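Nevel teaches robot arm to take apart old desktop PCs from 40 demonstrations

Wrist camera method needs no board drawings, company says – trial at Mahawong recycling site to follow
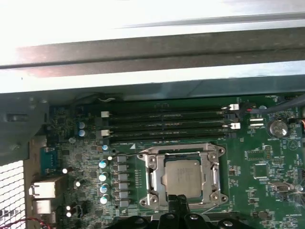
What's new

FLALPORT, December 8, 2024 – Nevel today released results from Wondico, its research project on robotic teardown of used desktop computers. Main finding: an arm working from a single small wrist camera learned to find and approach parts inside an open PC case after 40 human-guided demonstrations. No CAD files. No overhead camera. No markers stuck on the board.

The hard part of PC recycling is variety. Two machines off the same pallet can have the processor socket in different corners, cables running every which way, glare off the chassis. Fixed programs break down quickly. Earlier Nevel systems needed a new setup for every model, sometimes a full day of it.

How it works

Wondico splits the job in two. First stage looks for landmarks that turn up on nearly every motherboard – memory slots, the metal bracket around the processor, the coin-cell battery – and works out how the board is turned. Second stage takes over for the last few inches and steers the gripper on the wrist view alone, correcting as it goes. If the two stages disagree the arm backs off and looks again from higher up.

Training data was collected in October at the Flalport lab. Operators guided the arm by hand, one target per run. Bad runs were kept in and labeled as bad, which the team says helped more than adding extra good ones.

Results

The method was tested over 400 approach attempts on 4 motherboard layouts, none of them used in training. The gripper stopped within tolerance of the chosen part in roughly nine of ten attempts. Most misses came down to reflections from bare metal panels, or to loose wires crossing the target. Memory slots were the easiest landmark to find, small white headers the hardest.

Same code and same settings were used for all layouts. The arm was not retuned between machines.

What it does not do yet

The results cover finding and reaching parts only. Opening the socket bracket, pulling the processor and unplugging cables are seperate skills and will be reported later. Speed is also an issue, the second look adds several seconds when it is triggered and a recycling line will want that cut down.

Next steps

A trial at the Mahawong site is planned, with mixed lots of office desktops as they come in off the truck. Nevel will also try a second light on the wrist to deal with glare. A technical report with the full test results, including all failed attempts, is availble on request. Training code to follow once cleanup is done.

About Nevel

Nevel develops robotic tools for electronics repair and recycling. Based in Flalport.

Media contact: Nevel press office, Flalport. Lab visits by appointment.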